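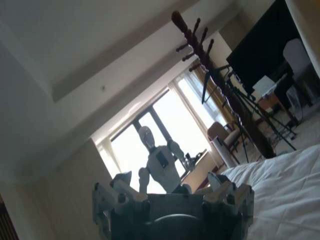 Setting up the Pilora wrist camera kit - the short version

Posted March 28, 2023 by Harish Menon

Three people asked me for this so I'm writing it down fast. It covers the Pilora kit from Brutora, the small wrist camera with the bracket and the cable set. Assumes you already have an arm or a humanoid that moves and a laptop that talks to it. If not, come back later.

I've now done it on two different robots. First go took me most of a day. Second one, 30 minutes, most of that hunting for a hex key.

What you get in the box

Camera, bracket in two halves, four short screws, four long screws, one flat cable, one round cable, a foam pad, a card with a web address on it. No printed manual. The card goes to a page with a download button and not much else.

What you need that isn't in the box

- hex keys, 2 mm and the next size up
- velcro ties, more than you think
- masking tape
- a USB extension if your laptop sits more than an arm's reach away
- something to print the calibration sheet on, plain paper is fine

Step 1. Pick the side

Decide which side of the wrist the camera goes on before you open anything. Bracket fits either way round but the cable exits on one side only, and you want that side facing back up the forearm. Rotate the wrist by hand, all the way each way, power OFF. Watch where the cable would go. If it would wrap, use the other side.

Step 2. Bracket on

Foam pad first, sticky side to the bracket. Close the two halves around the wrist. Short screws for a thin wrist, long ones for a thick one. Snug all four a little at a time, going corner to corner. Don't crank them. I cracked a half on the first build and had to wait for a replacement.

Step 3. Camera on

Slides in from the front and clicks. If it doesn't click it's upside down. Lens should look out past the palm so both fingers show at the bottom of the view and you can see through the gap between them. That gap is what matters. With the fingers out of view you can't judge a grasp, and if the hand fills up everything you can't see what you're reaching for.

The tilt wheel on the bracket has click stops. Start in the middle, go one click down if you mostly work on tables.

Step 4. Cable

Flat cable along the forearm, round one from the elbow back. Leave a loop at the elbow. A real loop, not a tight one. Tie either side of the joint, never on it. Then move the arm through its full range again by hand before you power up. Anything goes tight, redo it now.

Step 5. Software

Download the viewer from the page on the card. Install, reboot (yes you have to, I tried skipping it). Plug in. The camera light goes amber then green. If it stays amber, swap USB ports before you do anything else, that fixed it for me both times.

Open the viewer, choose your camera in the list, hit Start. You should have a picture.

Step 6. Sort out the horizon

The view turns with the wrist. So walls lean, ceilings run off at an angle, that's normal and you get used to it in an hour or so. There's a Level button that straightens the preview. I leave it off for recording. If you turn it on halfway through a session your files won't match eachother and you'll be sorry later.

Step 7. Exposure

Windows. Auto exposure is ok in even light and poor against a bright window - anything standing in front of the glass goes to a silhouette and the outside washes out to white. Sheer curtains help some. What helps more:

- Settings, Exposure, Manual
- aim the wrist at the thing you're going to pick up
- bring the slider up until you can see its edges
- Lock

Do it again when the daylight changes. Bit of a pain on long sessions.

Step 8. Calibrate

Print the sheet at 100 percent, no "fit to page". Tape it flat. Hit Calibrate and move the wrist slowly over it from 9 positions, the viewer draws a box for each. Slow is the trick. It rejects blurry ones without telling you, and you just sit there wondering why the bar won't move.

Score at the end should be under 1. Mine came in at 0.6 and then 0.4. Over that, check the paper is realy flat and run it again.

Step 9. Test recording

Record one minute. Open and close the hand, turn the wrist, reach for something. Play it back. You're looking for dropped frames (the counter top left goes red), cable sliding into view, and wobble. Wobble means bracket screws. Go back to step 2.

I ran 1000 open and close cycles after the second build as a shakedown. Bracket held, one cable tie had crept down the forearm, nothing else to report.

Problems I hit

Picture freezes when the elbow bends: cable too tight, give it more loop.

Viewer can't find the camera after sleep: unplug, wait, replug. Restarting the viewer alone does nothing.

Colors look green: white balance stuck on the last setting. Reset it in Settings, Color.

Soft picture: there's a clear film on the lens. Peel it off. Took me longer than I'd like to admit.

Worth buying?

For me yes. Image is good, the bracket is better than the one I'd made myself, and the viewer is plain but it works. I also tried the Prumen clip-on last August. Cheaper, lighter, but the clip slipped under fast wrist turns and I sent it back. If your arm only does slow work the Prumen might be enough.

Gripes: no printed manual, silent calibration, and the flat cable should be a hand longer. I emailed Brutora about the cable and got an answer the next day saying a longer one is coming. No date.

Ordered mine through Navarrete, spare bracket halves are listed there too. Get one spare half with the kit so you don't pay shipping twice.

Elbow routing for narrower forearms I still have to write up. Will add it under step 4 when I get to it.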